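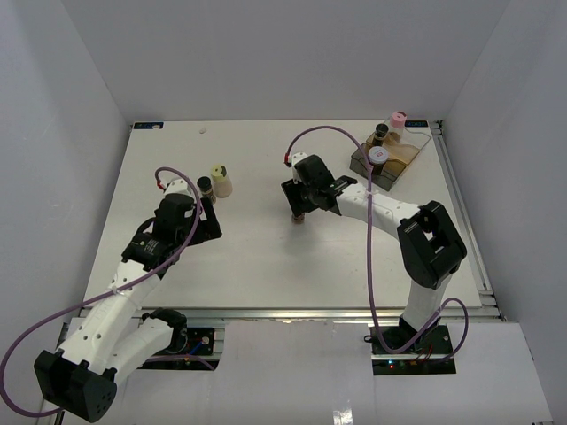
Dulce Valdovinos wrote in to say that I had the start time of the Donthorpe mill fire wrong, and she's right. The first call came in at 6 in the morning. I had it down as the night before, which came from an old newspaper clipping I trusted more than I should have. I've fixed it, and the rest of this entry has been gone over again while I was at it.

The Donthorpe mill fire

The Donthorpe mill fire was a warehouse fire in the town of Donthorpe, in August, that burned for 10 hours and took down most of the old Gindis feed mill. I grew up a short drive from there, so I've been collecting bits and pieces on it for years (my brother says too many).

Background

The mill was put up by the Gindis family as a place to grind and bag animal feed. By the time of the fire the grinding had stopped and the main building was rented out for storage - baled hay on the ground floor, furniture and paper records upstairs. The floors were timber, and the old grain chutes still ran from the top story down to the loading dock. Those chutes matter a lot to what came next.

The fire

A bakery driver on Jaramillo Street saw smoke at the roofline and called it in. The first engine found the hay burning at the north end. Crews went in through the loading dock and were doing pretty well with it until the fire got into the chutes and came out on the top floor above them! The chief pulled everybody out, and the roof over the north end fell in not long after.

From then on it was hoses from the outside. Water was the big headache. The hydrant on Jaramillo Street sat at the end of a small main and the pressure kept dropping, so a second line was laid 950 feet from the river. 115 people from the nearby blocks were told to leave and spent the day in the high school gym. Two firefighters were treated for heat exhaustion, and there were no deaths.

Cause

The county report puts the cause down as hay heating up on its own, which damp bales will do if they're stacked tight. Plenty of folks in town still blame the wiring. I've read the report twice and I go with the hay, though the pages on the electrical panel are pretty thin.

Aftermath

The south wall was kept and you can still walk up to it. The rest was cleared, and the town replaced the small main on Jaramillo Street with a bigger one. Everything upstairs was lost, including a family's boxed-up toys - the local paper ran a photo of a melted Furby from the rubble, and people my age in Donthorpe remember that picture better than they remember the fire.

I still don't have the name of the bakery driver.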